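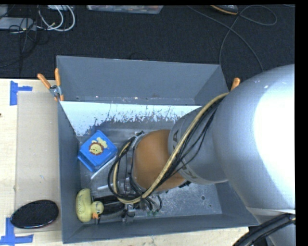
Revathi Thevar wrote to me after the last talk that a small museum store does not need a catalogue, it needs a person with a good memory. I read her letter twice and I want to begin with it, as many of you will agree with her.

(Pause. Let them think of their own store.)

At Pendow we had such a person for many years. When he retired in January, we had 4000 objects and one notebook. The notebook said things like "with the other spoons". For him it was enough.

Next point: the number. Every object gets one number and keeps it for life, also if it is moved, lent or broken. Please do not put the shelf into the number. We did this with the first 600 and had to write all of them again.

Tell the story of 1168 here. It is a butter mould from the Dimel farm, and for two years it was also a door key. Short, do not act it out.

Then boxes. Plain containers with a flat bottom, number on the short side, big letters. A pencil label goes inside too – the outside one will fall off one day. Heavy things low. Paper never on the floor, even for an afternoon.

(Drink water. Check the clock, I was too slow in Bundamden.)

Missing objects. We found 53 entries with no object behind them. Do not delete such entries. Write "not seen" and the date, like in our list: "not seen, December 9, 2020". Some came back later, in the wrong drawer or with a family who had borrowed them.

Questions. Ho-yin Tang will probably ask about software. My answer: a simple table first, then we talk. If there is time, show the Okafor letters and how we numbered the envelopes separately from the pages.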